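Plurkbridge Evening School
Drawing for Beginners, Handout 2: Where the Floor Goes
Danica Kubíček

Welcome back, everyone, and thank you for all the kitchens and hallways you brought in last time! I spread them out at home and looked at them for a whole evening, and I was very happy with what I saw. This handout goes over what we covered in class, with a little extra for those who missed it.

Eye level
Your eye level is the height of your own eyes, and it moves when you do. Sit on the floor and it drops, climb on a chair and it rises (please hold on to something). Draw it first, very lightly, all the way across the paper, even if a wall or a cupboard is in the way.

Floors
Lines that run away from you along a level floor climb toward the eye level and meet there. Kamil asked whether you have to draw every board. You don't! Put in four or five long ones, check that they head for the same point, and let the rest fade out. Boards look narrower the farther off they are, and most of us make the far ones much too wide.

Tilted views
When you lean your head, the uprights lean too, and beginners often straighten half of them out of habit. Either keep them all upright or let the whole room go over together. Turning the paper a little on the table helps, and then you can draw the walls as you normally would.

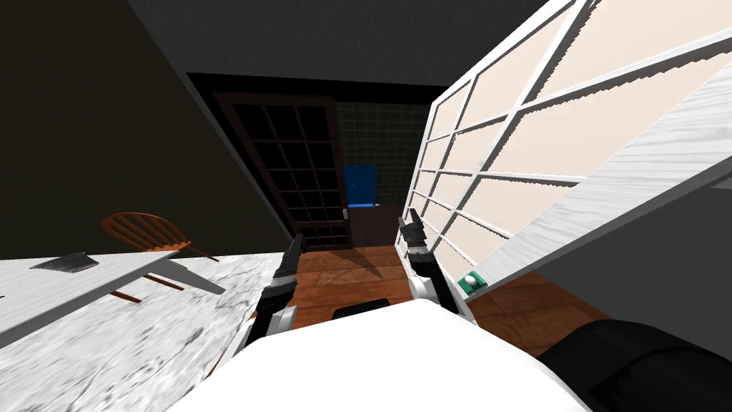 For next time
Draw one corner of a room at home twice, once standing and once sitting on the floor. Use a soft pencil and spend about 12 minutes on each. Ludmila has kindly offered to bring her old copy of Procházka, and the chapter on stairs starts on page 58 if you want to read ahead.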